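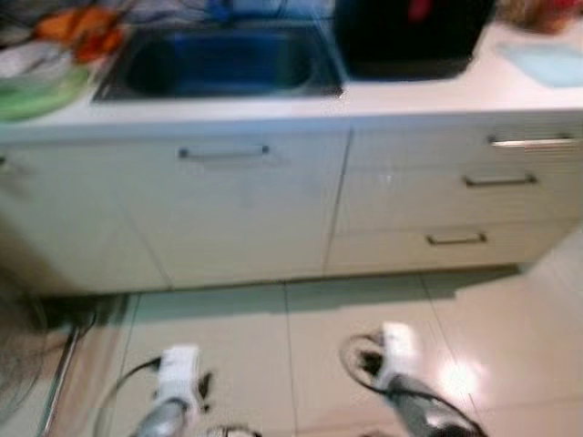
Re: Where should the everyday things live? (shared kitchen, Jokton)

From: Mohcine Soliman
To: Pamby kitchens list

I have read the proposal twice now and I am still not convinced. I'll quote the bits I mean so that people who joined in October don't have to go digging through the archive for them.

> The principle is simple. Nothing stays on the worktop overnight. Every
> item has a home behind a door or in a drawer, and the person who used
> it last puts it back there. At Were we did this for 5 weeks and
> the kitchen felt twice the size.

Felt twice the size to whom? I cooked at Were during those weeks, on two evenings, and what I remember is opening every door in the place looking for a chopping board. It was in with the baking trays, on its side, behind a colander. The worktop did look lovely. I put my onions on it and stood there.

> The left side of the sink is the worst offender. Things land there and
> never leave. I would start by clearing it completely and keeping it
> clear.

I agree that things land there. Have a look at the Jokton one: a green plate or dish, something orange, a heap of white and grey, all bunched up to the left of the bowl, and then a big black thing on the right with a pale blue cloth or mat further along. It isn't tidy and I wouldn't pretend it was. But clear the left side completely and where does the next plate go? People put things down beside a sink because they have walked over to the sink holding them. You could clear that corner every night for a year and there would be a plate on it by breakfast.

What I would try first is much duller. Put one tray on the left. Whatever fits on the tray may stay, and whatever doesn't has to go somewhere else. We have done this at Zevden since the spring and it works most of the time, which is as much as I would claim for it. It fails when we have visitors and it fails completely at Christmas.

> There are three drawers to the right of the big door and I suspect that
> none of them is used properly. Top: cutlery and small tools. Middle:
> cloths and towels. Bottom: bags, foil, wraps. Label them on the inside
> edge so the fronts stay plain.

Cutlery at the top, fine, I have no quarrel with that. Cloths in the middle I do quarrel with. A tea towel that has been used is damp, and a damp towel in a shut drawer smells by the next day. Clean ones in the drawer, yes. Used ones need a rail or a hook, and I can't find a rail or a hook anywhere in the proposal. The cupboard has a long bar handle near the top of the door and I know exactly what will happen to that, because it happened at ours. Somebody hangs a towel on it, then a second towel, and then you can't open the cupboard without one of them dropping on your foot.

As for labels on the inside edge, you only see them once you've opened the drawer. By then you can see the spoons.

> Budget: 300 should cover drawer dividers, two storage boxes and a
> caddy for under the sink.

I'd like to see this broken down before we say yes. Dividers are cheap if you cut them yourself from an old shelf and surprisingly dear if you don't. Has anyone measured the drawers? I mean inside, with the runners, as the front tells you very little. And has anyone looked at what the pipes take up behind that big door? We bought a caddy for Zevden before checking and it now lives in the hall with umbrellas in it.

Bags are my other worry. The bottom drawer is down for bags and it will be full within a month, since people don't throw a bag away if there is a drawer for it. Put a limit on them. When the drawer won't shut, some go out – and not into the middle drawer with the clean towels.

I don't want to be the person who only complains, so my suggestion is this. Leave the budget alone for now. For two weeks, do the tray on the left, a hook for wet cloths, and cutlery in the top drawer. Leave the other drawers exactly as they are and have people write down anything they had to hunt for. A bit of paper inside the cupboard door will do, with a pencil on a string or the pencil will go too. If the list is mostly empty at the end, I'll stop grumbling and vote for the dividers.

One small thing for whoever keeps the archive: the link to message 2682 opens the thread about the freezer, so I never did see the drawing of the layout. Could it be sent round again?

Mohcine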